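Gukach: Kleinteile auf hellem Holz

Liesmich zur Bildsammlung, Stand 30. August 2025
Ansprechpartner: Ludger Brandes

Inhalt

Gukach ist eine Sammlung von 414 Einzelbildern. Es geht um kleine Gegenstände, die auf einer hellen Holzfläche liegen oder stehen: Bälle, zylindrische Teile, Sockel, Schnüre, Kabel. Die Bilder sind im Juli entstanden. Die Sammlung ist für Leute gedacht, die Gegenstände auf einer Fläche benennen, ihre Lage zueinander beschreiben oder Ordnung und Unordnung auf Arbeitsflächen vergleichen wollen.

Aufbau des Ordners

bilder/ enthält die Aufnahmen, fortlaufend nummeriert.
listen/gegenstaende.csv führt zu jedem Bild die Gegenstände auf, eine Zeile je Gegenstand.
listen/lage.csv enthält die Lageangaben, zum Beispiel "rechts von", "auf", "berührt".
notizen/ enthält Freitext, nicht zu jedem Bild vorhanden.

Die Spalten in gegenstaende.csv heißen bild, name, farbe, form, material und sicher. In der Spalte sicher steht ja oder nein. Bei nein war sich die Person, die das Bild beschriftet hat, über den Gegenstand nicht im Klaren. Diese Zeilen bitte nicht stillschweigend löschen, sie werden für die Auswertung noch gebraucht.

Benennung

Gegenstände werden nach ihrer Form benannt, solange der Zweck nicht zu erkennen ist. Ein schwarzer Zylinder auf einer durchsichtigen Platte heißt "Zylinder, schwarz" und "Platte, durchsichtig" und bekommt zwei Zeilen. Eine Schnur, die an einem Gegenstand hängt, bekommt eine eigene Zeile und in lage.csv den Eintrag "hängt an". Bälle heißen immer "Ball", auch die kleinen. Markennamen kommen in die Notizen.

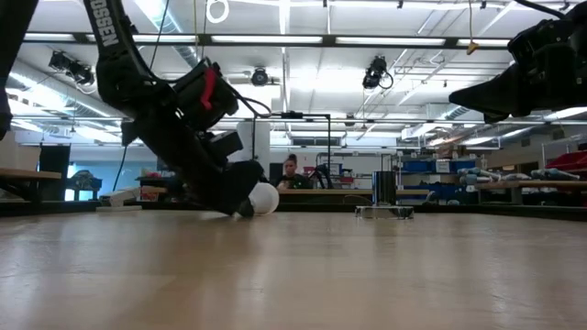 Material wird nur eingetragen, wenn es eindeutig ist. Bei durchsichtigen Teilen bleibt das Feld leer, Glas und Kunststoff ließen sich beim Beschriften zu oft nicht auseinanderhalten. In der ersten Fassung stand dort noch überall "Plexiglas", das ist inzwischen entfernt.

Der Hintergrund gehört nicht zur Beschriftung. Möbel, Pfosten, Regale und Personen hinter der Fläche haben keine Zeilen in den Listen. Wer sie braucht, muss selbst nachtragen.

Beschriftung

Jedes Bild wurde von 2 Personen unabhängig beschriftet. Bei 82 Bildern gingen die Angaben auseinander, meist bei der Frage, ob zwei Gegenstände sich berühren oder nur dicht nebeneinander liegen. Diese Bilder hat Domański noch einmal durchgesehen. Seine Entscheidung steht in lage.csv, die abweichende Angabe in den Notizen.

Bekannte Mängel

Bei 7 Bildern fehlt die Farbangabe ganz.
Weiße Schnüre sind auf dem hellen Holz schlecht zu sehen und vermutlich nicht vollständig erfasst.
"Schnur" und "Kabel" werden nicht einheitlich verwendet. Eine Bereinigung ist für die nächste Fassung vorgesehen.

Weitergabe

Die Sammlung liegt auf dem Stusa-Laufwerk im Ordner Caltdale. Weitergabe innerhalb des Projekts ist frei, nach außen nur nach Rücksprache mit Ludger Brandes. Korrekturen bitte mit Bildnummer und Zeile melden.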